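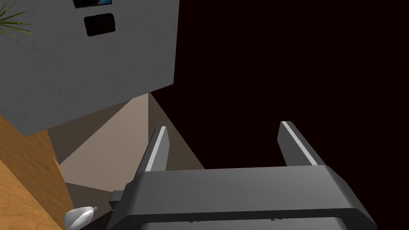 November, 7.20 pm

Long afternoon on the celebrity interviews corpus and I'm still buzzing, so writing it up before I forget.

The question was how quickly a clarification catches up with the quote that started the fuss. We took the Aris Mok story, because the fuss was so neatly contained: one remark on the Cedholm breakfast show about never having liked the fans' favourite album, then a long string of posts the same evening saying it was a joke between friends. Pak-hei Ng pulled the headlines and I coded them by hand. Twenty from the first evening, twenty from the morning after.

Lovely result! On the first evening only 3 of the headlines mention the posts at all. By the morning it's 7, and most of those put the explanation after the quote, so you get the insult again and then the backtrack. I'd expected a much bigger jump. Pak-hei had guessed lower than me and has been very gracious about it (cake owed).

The wording is where it gets really fun. "Hits back" and "breaks silence" both turn up for someone who had been silent for one car journey. "Slams" gets used for a post with two kisses on the end. I started a separate column for verbs halfway down and then had to go back up and redo the top, so ignore the first version of the sheet, the one with the green header.

Trouble spots: the Drurkberg gossip pages rewrite their headlines without changing the time on them, so two of the evening ones may really be morning ones. I've marked both with a query. Also we never agreed what to do with "claims". I coded it as neutral. Pak-hei reads it as a raised eyebrow, and having looked at them again I'm coming round to that.

Next: recode "claims", both of us separately, then compare. Get the full audio of the breakfast show, as we've only got the clip everyone shared and I'd love to hear what the presenter asked just before it. Try the same sheet on the wedding guest list row.

Spare headphones are back in the second drawer.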